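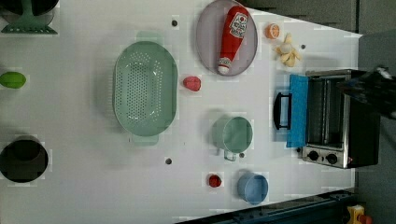 Notes for the Sunday session, regional identity and local government

Start with the map from the council offices. Bermúdez sits on the border between two provinces and has been governed from each of them. People over sixty still say "the coast" when they mean the provincial capital, though the capital moved inland a long time ago.

Say who I am and how long I'll talk. Questions at the end, but stop me if a place name isn't clear.

First point. The oldest record we have is from 1305, and it calls the valley Brondo. The name covers both banks of the river. The present boundary follows the river, so half of Brondo votes in one province and half in the other.

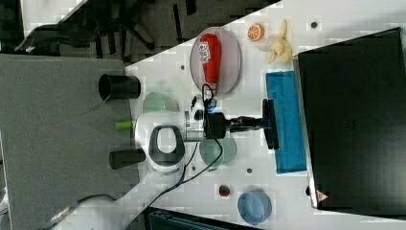 Second point is the merger vote. Cidari voted to join the northern district, with 81 per cent in favour. Fison voted the same December and said no. The two towns share a hospital, a bus line and a dialect. Pause here and let people look at the table on the handout.

Wilmer Henao's survey asked residents to name their region without giving them a list. Most wrote the name of the valley. Only 9 wrote the name of the province. Read out two of the replies, the farmer and the schoolteacher. Keep it short.

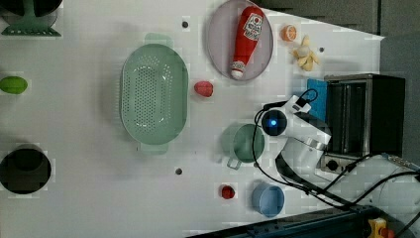
Third point. Parties have started using the valley name on leaflets. The word means one thing in Cidari, where it goes with lower rates, and another in Fison, where it goes with keeping the court. Don't get drawn into the court case.

Move on to what the districts could do now under existing law: joint planning, shared road signs, one school calendar.
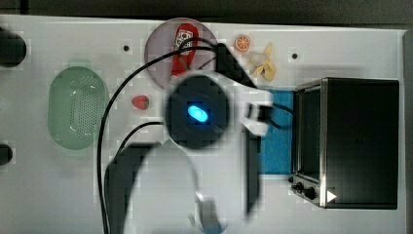 Would a shared valley council need a new vote?

A joint body for planning and transport can be set up by agreement between the two districts. A vote is only needed if the boundary itself moves.

Leave the contact sheet by the door.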